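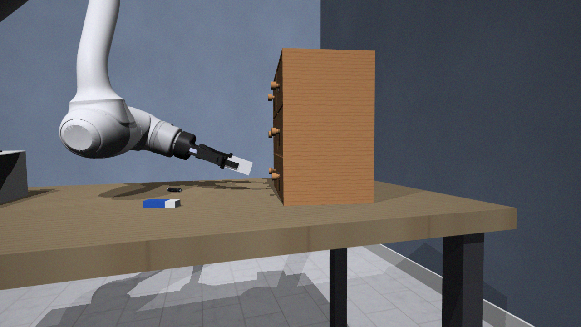 Category: Daily Life, Letters

Feb 12, 2018

In September I moved to Skelwood, and one of the first things I bought was a packet of postcards. It had 30 cards in it, all with the same drawing of a harbor, although Skelwood has no harbor. I thought I would write to everybody at home in one week and be finished. Now it is February and I have 16 cards left.

I want to write a little about why it goes so slowly.

When I was a child in Kirnis, my grandmother wrote cards at the kitchen table after lunch. She wrote very small and she always filled the whole space, and then she continued up the side, so that you had to turn the card in your hand to read the end. Usually the end was about the weather. I believed for many years that this was the correct way to write a card, and that the weather belonged on the side.

My own problem is different. I write the greeting, I write that I am well, and there is still so much white left. In a message on the phone I can send one sentence and then another one after dinner. On a card one sentence looks rude. So I begin to look for news, and my news is small. The bus to work has a new route. I found a bakery that sells dark bread, a bit sweet but acceptable. I have learned to say "no worries" and I say it too often.

The second difficulty is the language. Some of my relatives live in England and Canada now, and their children read only English. With my cousins I mix, but for the children I must write everything in English, and I check each word in the dictionary before I put the pen down, since a card cannot be corrected. Once I wrote "I am missing you all" and then worried for two days if it should be "I miss you all." I sent it anyway. The answer came back with a drawing of a horse, so I suppose it was understood.

Postage is another matter. The small post office on Jayawardena Street closes at lunch, which is exactly when I am free, and the big one has a line to the door. I now buy ten stamps at a time and keep them in my passport, where I can't lose them. From here to Kirnis a card travels 3000 kilometers. The fastest needed 10 days and the slowest came after I had already visited at New Year, so my aunt and I read it together on the phone, and everything in it was old.

I still like it more than e-mail. My aunt puts the cards behind the glass of her cupboard, and she tells me when one has fallen down.

This month I will try to write two every Sunday evening. If you are waiting for one, please be patient, and please send me your new address if you moved. I have three which I am not sure about.

Tags: letters, moving abroad, Skelwood, family

4 comments | 16 shares

© 2018 Pliltus Notes | Contact | Back to top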